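Über uns

Zirnon ist eine kleine Firma für Küchenhelfer aus Holz. Wir verkaufen Kochlöffel, Rührlöffel, Pfannenwender und Backpinsel an Haushaltswarenläden, Kochschulen und Kantinen. Einen Teil der Ware beziehen wir von der Drechslerei Gondwood, den Rest fertigen wir im eigenen Haus in Stiltholm.

Angefangen haben wir mit einem einzigen Löffelmodell und einer gebrauchten Kopierdrehmaschine. Heute umfasst das Sortiment 80 Artikel, von denen die meisten seit Jahren unverändert sind. Neue Formen kommen selten dazu. Zuletzt war es im März die Reihe Wan mit geradem, rundem Stiel, die vor allem von Kochschulen bestellt wird.

Was wir machen

Der größte Teil unserer Arbeit besteht aus Schleifen, Ölen, Prüfen und Verpacken. Bei einem Kochlöffel kommt es auf wenige Dinge an: Der Stiel muss gerade sein, der Übergang zur Laffe darf keine Kante haben, und der Rand soll sich glatt anfühlen. Wir arbeiten mit Buche und Ahorn. Lackierte Ware führen wir nicht.

Im vergangenen Geschäftsjahr haben wir 2943 Sendungen verschickt, davon 987 an Kochschulen und Kantinen. Reklamationen gibt es auch, meist wegen aufgestellter Fasern nach den ersten Spülgängen. Solche Stücke schleifen wir kostenlos nach – das Porto für die Rücksendung tragen wir ebenfalls.

Wo wir arbeiten

Unsere Räume liegen im Erdgeschoss einer ehemaligen Druckerei. Vorne sind Lager und Versand untergebracht, dahinter die Werkstatt und ein Raum mit Arbeitstisch. Auf dem Tisch liegt Papier mit feinem Gitterdruck, das wir austauschen, wenn es zu fleckig wird.

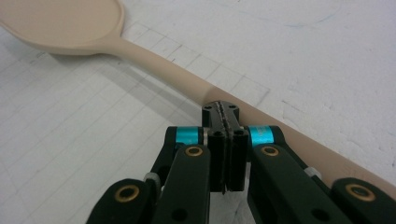
Kochlöffel über dem Gitterpapier
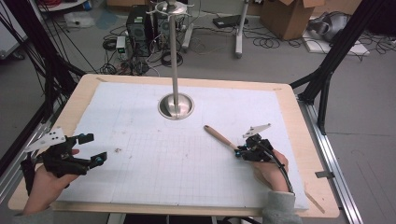 Wir sind etwa 4 Minuten zu Fuß vom Bahnhof entfernt. Einen Laden haben wir nicht, Abholungen sind nach Anmeldung aber möglich. Zweite Wahl geben wir nur vor Ort ab. Das sind Stücke mit kleinen Ästen oder Farbunterschieden im Holz – in der Küche sind sie genauso gut zu gebrauchen.

Pflegehinweise legen wir jeder Lieferung bei. In Kürze: von Hand spülen, nicht einweichen, stehend trocknen lassen und ab und zu mit etwas Leinöl einreiben. Wiederverkäufer erhalten die Preisliste auf Anfrage, ebenso Muster aus der laufenden Fertigung. Einzelne Löffel für private Kunden verschicken wir ohne Mindestbestellwert.

Stand: 11.09.2018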